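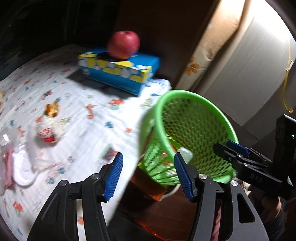

Guelph, 4/15/20

Waste audit report, second draft (methods still need fixing, see end)

Our question was pretty simple. How much of what goes in the garbage at a student house could have gone somewhere else? We picked the kitchen and bathroom bins because bedrooms felt nosy. Audit ran 30 days in total, done in two parts, first part in January and the rest after reading week.

Method. Every bag weighed on a luggage scale, then sorted on a tarp into organics, recycling, soft plastic, real garbage. Weights written on the sheet by the door. Gloves, obviously. Anything under 100 grams got lumped in with the next bag, which we now think was a mistake becuase the bathroom bin almost never made it over that.

Results. Organics were the biggest pile by far. Coffee grounds, peels, rice. Nearly 200 coffee filters, we did count those. Soft plastic came second by volume but weighed next to nothing, so the graph makes it look like we hardly used any. Should probly add a second graph.

For composting we tried the Natum liners and the Vodamix ones. Natum split at the bottom seam on 7 bags. Vodamix held better but costs more, and the store ran out partway through so the comparison isn't fair. Left it in anyway.

Problems. Housemates knew about the audit and behaved better than usual. Scale drifts when the battery is low. Two sheets got coffee on them.

Still to do: redo the bathroom numbers, fix the table headings, ask the city what happens to black plastic trays, references in the right format.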